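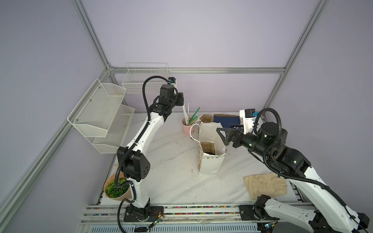 ## Benchtop care – your questions

**How often should I reseal a marble benchtop?**
Once a year, usually in May. Sheehan sealer costs no more at our Sellville counter than it does online.

**Can I use vinegar on it?**
No. Vinegar and lemon juice etch marble. Use warm water and a pH-neutral cleaner.

**How long does a new slab take to arrive?**
Allow 3 weeks for Sellville and Flestden. Other areas take longer – ring first.

**What is the longest single piece you cut?**
2,440 mm. Anything longer has a join, and we'll mark its position on your drawing before you pay.

**Do you colour-match filler for chips?**
Yes. Bring an offcut if you've still got one.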